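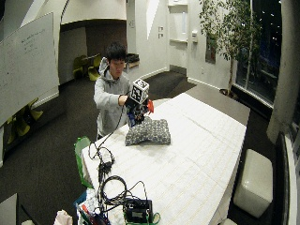 Chia-jung Wu, Soft Furnishings Editor
Saturday, June 8, 2024

Covley Medallion Print
Item no. 377

Covley is the small-print fabric in the Allness range. We make it up as a cushion, a soft pouch or a pot holder, and all three come in the one colourway. From across a room the print looks grey. Up close it is a cream ground packed with round medallions in navy and slate blue, set in staggered rows, each one filled with rings of tiny dots.

It sits well on plain white table linen and doesn't need much else near it. If you already have a busy tablecloth, look at Irnex first — it is the quieter of the two.

The cloth is 100 per cent cotton and is printed on one side only. Pouches and pot holders are cut from the same roll as the cushions, so pieces ordered together will match. The medallions are not lined up across seams.

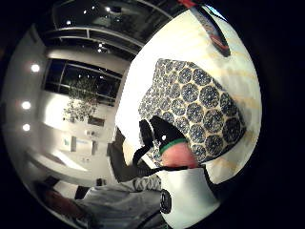 Care and ordering

Wash at a low heat with similar colours and pull into shape while damp. The pouch can be ironed on the reverse. Do not tumble dry the cushion, as the filling goes lumpy.

Cushion fillings are sold separately — please say so in your order if you want the cover only. Covers weigh 103 g. Unused items can be returned within 90 days with the label still on. The next printing of Covley is due in September.

Related items
Irnex Plain Weave Cushion
Tseng Quilted Pot Holder
Allness White Table Linen
Irnex Pouch, Small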